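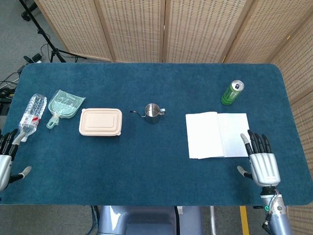 The Jovstead table mat in deep teal-blue, with dustpan, lidded container, frothing pitcher and the usual drift of things.

Jovstead Table Mat

Every table in every house is eventually a shelf. We have made our peace with this, and we sell a mat for it.

The Jovstead is a felt mat for a rectangular table. The corners are rounded, so they don't curl up into little ears the way square ones do after a month of elbows. It keeps a metal pitcher from ringing like a bell when you set it down before six in the morning, and it slows down anything inclined to roll, such as a drink can on its side. It will not put the notebook away for you. We looked into it.

Details

Color: deep teal-blue
Item number: 1609
Material: felt, one layer
Weight on the table: enough to stay put, light enough to shake out the back door
Care: brush off crumbs, dab spills with cold water, dry flat. Please don't machine wash it. A customer did in December and now owns a very nice coaster.
Returns: 20 days, crumbs removed

Ordering

Mats are cut to order at our Pidarstead shop and leave us in 3 working days. Measure the tabletop itself -- the tablecloth lies. If yours is an odd size, send us the length and width and we'll quote you, usually the same afternoon.

The mat is sold on its own. Bottles, cans, containers and stationery are not included, though we suspect you have plenty.

Goes with: the Matubbar drawer liner, same felt, same color, for the things you did manage to put away.

Last updated: April 2023

Contact | Copyright Jovstead, Pidarstead | Back to top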